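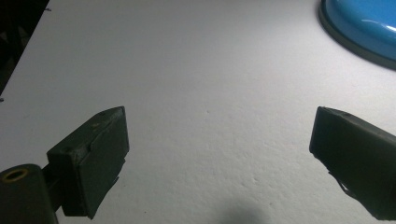

Figure 4. Fingers wide open over the white work surface, nothing between them.

5.2 Dropped width readings in the lamp task

The fault described in this section affected the lamp task only. The operator uses two hand-held grippers to move a desk lamp and set it back down, and the policy is later trained on the recorded finger width and wrist pose. Width is sampled at 60 Hz by the Sarantis logging board. During the January sessions at Hendirstead we recorded 208 demonstrations of this task. In a number of them the width signal froze at its last value while the video went on as normal, and then jumped to the correct value when the signal came back.

A frozen reading is hard to spot if the fingers are not moving at the time. With the gripper held wide open, as in Figure 4, a stuck value and a good value look the same in the log. The fault shows up only when the fingers start to close. Our first check compared the width signal with itself and looked for sudden steps. It missed every dropout that began and ended with the fingers open.
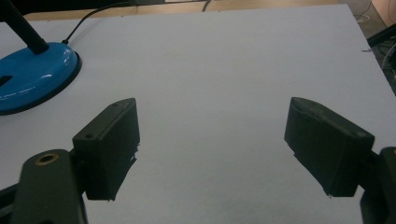 Last modified: 14 December 2022

Dale Leclerc rewrote the check to use the wrist video as well. The distance between the two finger pads is estimated from each image and compared with the logged width. A demonstration is flagged when the two disagree for longer than 70 ms. The lower edges of the pads are ragged, and an early version of the estimator followed loose bits of material instead of the pad itself. The current version uses the upper edges and the small holes near them, which gave steadier results on the same recordings.

The freeze did not come from the logging board. We swapped the board with the spare from Plusville and the fault came back the same day.
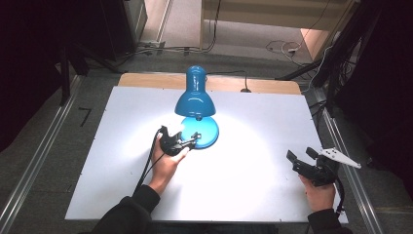
We then looked at the connectors. Mārtiņš Ozoliņš repeated the lamp task without recording, pulling lightly on each cable in turn, and was able to produce the freeze by bending the plug where it enters the gripper body. The risk is higher in a two-handed task. Each gripper has its own black cable, and the left one trails over the board and off its lower edge, so when the operator reaches toward the lamp base it can drag on that edge. A pull there is passed straight to the plug. The right cable gave no trouble in these tests, but we treated both the same way.

The repair was a Grumalow strain relief clip on each gripper and a longer cable with a fixed loop at the wrist. After the change the same bending test produced no freezes in over 1,000 pulls. Flagged demonstrations were removed from the training set. We did not try to fill in the missing width values from video, as the estimate is too coarse when the pads are nearly closed.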